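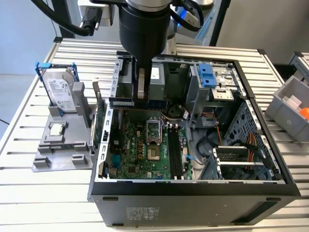 Why do some people say a prayer before they eat?

They want to thank God for the food. This short prayer is usually called grace, and people have been saying prayers like it for a very long time.

What the word means

The word "grace" has more than one meaning. It can mean moving in a smooth, easy way, like a dancer. In church it often means the kindness God shows to people. The prayer before a meal gets its name from an old Latin word, gratia, which could mean "thanks." In Spanish the word for thank you is gracias, and in Italian it is grazie. You can hear that they are all related.

What do people say?

There is no single grace that everybody uses. Most graces are one of two kinds.

The first kind is learned by heart. The words are the same every time, and a whole table can say them together. Some of these rhyme, so small children can remember them. Some families sing theirs.

The second kind is made up on the spot. One person talks to God in ordinary words and says thank you for the meal, the people who cooked it, and maybe something good that happened during the day. If Grandma is sick, she might be mentioned too.

Many Christians finish with the word "Amen." It comes from Hebrew, and it means something like "so be it" or "that is true." When everyone says it at the end, they are agreeing with the prayer.

Where did it come from?

The habit is older than Christianity. Jewish people said blessings over bread and wine in ancient times, and they still do. Many Jewish families also say a longer prayer after the meal is finished.

Jesus was Jewish, and the Bible says he gave thanks before eating. In one well-known story a big crowd is hungry, and there are only five loaves of bread and two fish. Jesus says a blessing, the food is passed around, and everyone has enough to eat.

Giving thanks comes up in the Bible's songs as well. Psalm 100 is a short one about being glad and thankful. It doesn't talk about food, but some people read it at big meals anyway, especially at Thanksgiving.
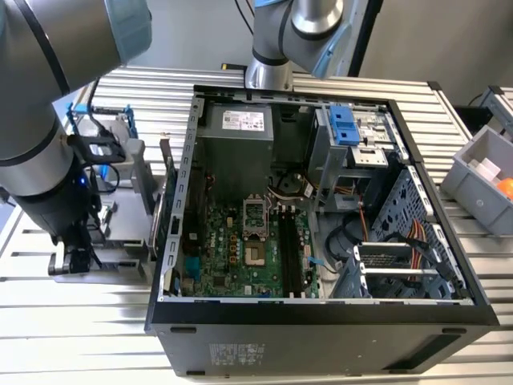
Two robot arms and an open desktop computer.

Do other religions do this?

Many do. Muslims often say "Bismillah" before eating, which means "in the name of God." Some Buddhists and Hindus also have words they say before a meal. In a Sikh place of worship, called a gurdwara, visitors can share a free meal, and a prayer is said as part of the service.

People who don't belong to any religion sometimes take a quiet moment before dinner, or thank the cook out loud.

Do you have to close your eyes?

You don't have to, though a lot of people do. Closing your eyes can help you pay attention - it is hard to think about a prayer while you are staring at mashed potatoes. Some people fold their hands, and some hold hands with the person next to them. Others bow their heads. Catholics often make the sign of the cross before and after.

What if I'm a guest?

If you eat at a friend's house and the family says grace, wait before you pick up your fork. You can join in if you know the words and want to. If you don't, sit quietly until they finish. It usually takes less than a minute. And if you already took a bite, just stop chewing for a moment. It happens to grown-ups at church suppers too.

It's also fine to ask your friend about it afterward. Most people are happy to explain what their family does.

Try writing one

A grace can be very short. The children's class in Emwood wrote this one in May:

Thank you for the bread and peas,
Thank you for the soup and cheese,
Thank you for the rain and sun,
And supper here for everyone. Amen.

If you'd like to write your own, begin with a food you ate today. Then think about who worked to get it to you - a farmer, a truck driver, someone at the store, the person at your stove. Choose one of them and say thank you for them. It doesn't need to rhyme.

Written by Visitación Palacios
Last updated 13 June 2023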